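The Slow Work of Closing a Coal Plant

Rillbridge gets its power from two boilers on the east bank of the river, the older of which was fired for the first time before most of the town's current residents were born. The plant is rated at 686 megawatts. On a mild day in March it may run at less than a third of that, and there are weeks when one unit does not run at all.

Plants in this condition are expensive to keep. A coal boiler is built to run hot and steady. Each time it is shut down and brought back, the tubes expand and contract, welds fatigue, and the maintenance budget goes up. The unit also burns fuel oil for several hours before it can take coal, and that oil is charged to customers whether or not the unit ends up selling much power.

Everaldo Lins has spent the better part of his career reading the filings in which those charges appear. He is an analyst with Sosside, a small firm that prepares testimony for consumer and environmental groups in utility cases. The Rillbridge docket, when he was hired to review it, ran to 2353 pages, and the start-up costs were in an appendix to an appendix.

"The utility did not hide them," Lins said. "It put them in a place where you would have to be paid to look."

His method is plain. He takes the hourly output of each unit and the hourly market price, and asks in which hours the plant earned more than it spent on fuel and wear. For the smaller unit, the answer was fewer than half of the hours it ran. The rest were hours in which the company could have bought the same power from the regional grid for less. The practice is known as self-commitment. A utility that owns a plant and recovers its fuel costs from customers has little reason to turn the plant off, and regulators in many states do not check.

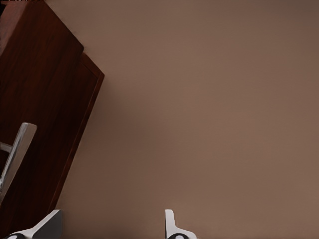

The company did not dispute the arithmetic. It argued that the plant provides something the hourly price does not measure, namely the ability to hold voltage steady on a stretch of line that serves two hospitals and a foundry. This is a real concern. Large spinning generators supply reactive power and inertia, and when they are removed something has to take their place.

The replacement now under review has three parts. The first is a battery installation at the Stastlow substation, sized at 100 megawatts and able to discharge at that rate for four hours. The second is a synchronous condenser, which is in effect a generator with no fuel supply. It spins in step with the grid and supports voltage while drawing a small amount of power. The third is a solar project on former pasture north of town, developed by a company called Kamata under a long-term contract.

None of these is new equipment. The hard part has been the order in which they are built. The smaller boiler cannot close until the condenser is in service, and the condenser uses the same connection to the grid that the boiler occupies. Engineers have proposed moving the connection during a planned outage, which leaves a window of several weeks when the line would depend on the larger boiler alone. If that unit trips during a cold spell, the operator would need to import power over a line that is already near its limit.

Cremilda Nogueira has a different list of concerns. She represents hourly workers at the plant, where 263 people are employed, and she has asked that the retirement schedule be tied to job placement as well as to construction. The battery site will need very few permanent staff. The condenser will need some of the same skills as the turbine hall, but not on every shift.

"A turbine mechanic can work on a condenser," Nogueira said. "A coal handler can't, unless somebody trains him, and training takes longer than the permit does."

Her proposal would have the company pay for training before either unit is retired and record the cost as part of the closure. Lins supports it. By his estimate the expense comes to less than one year of losses from running the smaller boiler out of turn.

Ash is the remaining item. The plant has two ponds, one of them unlined, and the closure plan would drain it and cover the material in place. Residents downstream want it dug out and moved to a lined landfill. Groundwater results from the newest monitoring wells have not been filed, and the commission has declined to set a date for the smaller unit until they are. The next hearing is on a Wednesday, at ten in the morning, in the county annex.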